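FOR IMMEDIATE RELEASE

Trallham Publishes First Results From Household and Shop-Floor Chore Trials

Two-arm system handles simple kitchen tasks with mixed success; company says unsupervised home use is not close

TRALLHAM, March 26, 2018 – Canura, a developer of control software for robot arms, today published the first results from its chore trials, a test program that asks whether machines can do ordinary household and shop-floor work well enough to be useful. The short answer in the report is "some of it, slowly, with a person nearby."

The trials cover 20 chores. Some come from the kitchen, such as moving a cutting board, wiping a counter and putting cups on a shelf. Others come from small workshops and stockrooms, such as sorting fasteners, filling parts bins and folding cartons. Each chore was chosen because people do it many times a week and rarely think about it.

"We were asked the same thing by every visitor, which was when they could have one of these at home," said Wagner Dantas, director of testing at Canura. "We did not have a good answer, so we set up a way to measure it. Now we have numbers. Some of them are not very good, and we are publishing those too."

Over the course of the program, the company ran 3000 attempts. Every attempt began from a set starting position and ended when the chore was finished, when the time limit ran out or when an operator pressed stop. An attempt was scored as complete only if a person would not have needed to redo any part of it. A counter wiped everywhere except one corner was scored as a failure. So was a carton folded correctly and then pushed off the bench.

Workshop chores went better than kitchen chores. Filling parts bins was the most reliable job in the program. The parts were all the same size, the bins stayed where they were put, and the lighting did not change. Folding cartons was slower but steady once the operators had marked the bench with a fixed corner to push against.

Kitchen chores were harder to repeat. Flat items gave the most trouble. A cup has sides that two fingers can close on. A cutting board lying flat on a table offers very little to hold, and the fingers have to come in low along an edge without pressing into the tabletop. The most dependable method was to use one arm to steady the board and the other to slide it toward the table edge, where it could be gripped from above and below.

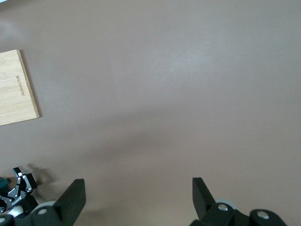 Speed remains a problem. In the cutting board chore, the median completed attempt took 133 seconds from start to finish. The same job takes a person a few seconds. Canura's engineers said much of the time goes to small corrections made just before contact, when the arm moves in, backs off and moves in again.

Glare and shadow also had a measurable effect. Attempts made under a single bright overhead lamp failed more often than attempts made under softer light from several directions. The report recommends that anyone planning a similar test write down the lighting along with everything else, and it includes the layout used at the Trallham site.

The program recorded 254 operator stops. Most were made to prevent an item from being dropped or dragged. The report lists each one with the chore, the elapsed time and a short note from the operator. No one was hurt during the trials.

Hashmi, a contract packing company, took part in the shop-floor portion and supplied cartons and bench space. The company said it will keep using the system for bin filling on a trial basis and has no present plans to use it for other work. Its floor staff asked for two changes, a louder signal before the arms begin to move and a stop button on both sides of the bench. Both changes have been made.

Canura is not announcing a home product. The company said a machine sold for household use would have to cope with clutter, pets, children, wet surfaces and furniture that moves from one day to the next, and that none of those conditions were part of the current trials. It would also have to cost far less than the test equipment does now.

"If you have a bench, a fixed job and someone working close by, there is a case for trying it," Dantas said. "If you want your kitchen cleaned up while you are at work, I would tell you to wait. I do my own dishes and expect to for quite a while."

The next round of trials begins in April under the project name Skudolel. It will repeat the kitchen chores with the items placed at random, so that the arms cannot depend on a known starting position. Operators will also add dish towels and other soft items, which were left out of the first round because no fair scoring method had been agreed on. A draft method is included at the end of the report, and comments on it are welcome.

The full report is available free of charge on request. It includes the chore list, the scoring rules, completion rates for each chore and the complete stop log. Reporters and trade visitors who would like to watch a session at the Trallham site may arrange a visit through the press office. Visits last one morning, and closed shoes are required on the test floor.

About Canura

Canura writes control and testing software for one-arm and two-arm robot systems used in light assembly, packing and research. The company is based in Trallham and sells to manufacturers, packing firms and university laboratories.

Media contact:
Press Office, Canura
Trallham

###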